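The Big Box Turn-Out

Wednesday, February 13, 2019

Every February I tell myself I'm going to sort out the boxes, and every February I get as far as moving them from one side of the spare room to the other. Well, not this year! I've started, I've got the kitchen table covered in bits, and I'm writing this for the newsletter so that I can't back out. 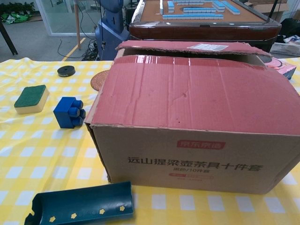
My rule was simple enough. Each box comes to the table, gets opened properly and doesn't go back upstairs unless I can say what's in it. I gave myself one afternoon and a pot of tea, and I got through 17 boxes before I had to clear a space for supper. Most of them had things in them that had nothing to do with the label. One that said Clorow fan heater was full of Christmas ribbon and a bag of curtain hooks (no fan heater, and I've no idea when we last had one).

The tea set box is the one I dithered over. It's a 10-piece set, black, from 京东京造, with the name in big characters across the front, and it's a box I'm fond of even though the top has gone all creased and the corner is fraying. We use the set when people come round, so it doesn't need to live in a box any more. But what about when we move? That's what I always say, and we haven't moved in ages.

In the end I settled on keeping 3 boxes for breakables and letting the rest go. If you're doing the same, I'd say look at the flaps first. Once the cardboard has torn along the fold it won't take much weight, and tape over tape just peels off in a lump. A tired box is still handy for light stuff – jumpers, cushion covers, that sort of thing – but I wouldn't trust one with a teapot.

You'll find all sorts turning up on the table while you work, too. Building blocks, in our house. I've started a jam jar for the little ones and a Mathebula biscuit tin for anything bigger, and both are filling up nicely. Keep a sponge within reach as well, as there's always something that wants a wipe before it goes back in the cupboard.

As for the cardboard, flatten it, take off as much tape as you can bear to, and tie it in bundles you can carry with one arm. I made mine far too big the first time and had to cut the string on the front step in the drizzle. Wistora are taking clean cardboard at their side gate until the end of the month, and they'll have packing paper too if you want it for your own breakables. I'm hanging on to ours for now.

Next time I'm doing the cupboard under the stairs, so wish me luck.

Comments (3)

teapot_and_toast
I keep every box and I'm not sorry. The minute you throw one out you need to post something exactly that size.

Drernolo Lane reader
Do Wistora take the shiny printed sort as well, or only plain brown?

muddywellies51
Did mine on Sunday after reading your last one. Found the spare door key and half a jigsaw!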